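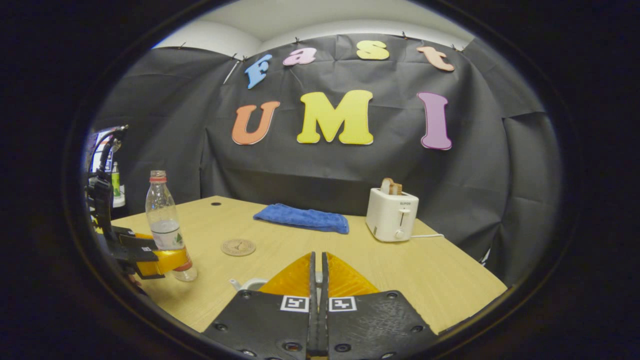 Two grippers, one with black fingers, the other entering from the left

PERBERG PRINTMAKERS' GUILD
Minutes of the April meeting, held in the upstairs studio at 7:00 p.m.

Present: Dougal Geddes (chair), Jeanie Morrison (minutes), R. Buschmann, L. Cirkovier
Apologies: T. Gimix

1. Previous minutes
Approved with one correction. The framing invoice under item 4 should read $800.

2. Summer print exchange
Ms. Morrison reported 36 entries. Editions are to be signed and numbered in pencil, on paper no larger than 11 by 15 inches. Late entries will be held over to the winter exchange. Mr. Buschmann asked whether monotypes could be accepted. It was agreed that they could, provided each participant receives a separate impression.

3. Etching press
The chair presented 2 quotes for new blankets and a replacement bed. The lower quote was accepted, with spending not to exceed $2,000 including delivery. Ms. Cirkovier asked that the old blankets be kept for relief work – agreed.

4. Commission on sales
A proposal to raise the guild's share of gallery sales was discussed at length. Members were divided on whether framed and unframed work should be treated alike. Deferred to the next meeting.
Action: Mr. Geddes to circulate last year's sales figures.

5. Other business
The flat file drawers are to be relabeled. Members with unclaimed proofs should collect them before the May meeting.

The meeting adjourned at 8:40 p.m.

Respectfully submitted,
Jeanie Morrison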